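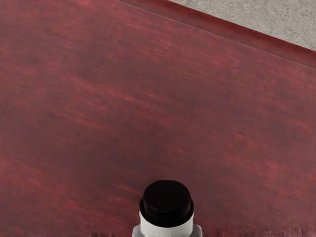
Print this page | E-mail to a friend

How do you teach a robot to pick up a bottle?

You can do it in two seconds while thinking about lunch. A robot cannot think about lunch, and it still finds the job hard.

Kids in the Kotley robot club start on a computer. They build a pretend room with a pretend table, and a pretend robot goes to work in it. This is called a simulation. If the robot knocks over a white bottle with a black cap, there is no mop involved. The club's grown-up, Hafiz Tarigan, is very fond of this part.

The robot's hand is called a gripper. It has to get on both sides of the bottle before it squeezes. Too far left and it hugs the air – very politely, but it's still air.

So the club lets it practice. Last September their robot, Jugah, had 632 tries at picking up a bottle. It managed 440. Nadhirah Saragih, who is ten, wrote down every miss and gave the worst ones names. "The Sneeze" was her favorite.

Then comes the real robot, which has never read the computer's notes on how easy this was. Real bottles slip. Real tables wobble. Simão Falcão's team spent a whole afternoon on one wobble and fixed it with folded paper.

Try it yourself: close one eye, use just two fingers, and pick up an empty plastic bottle by its sides. Put the cap on first.

Sign up for our newsletter! We only write when something falls over.

Contact us | © Kotley Robot Club | Back to top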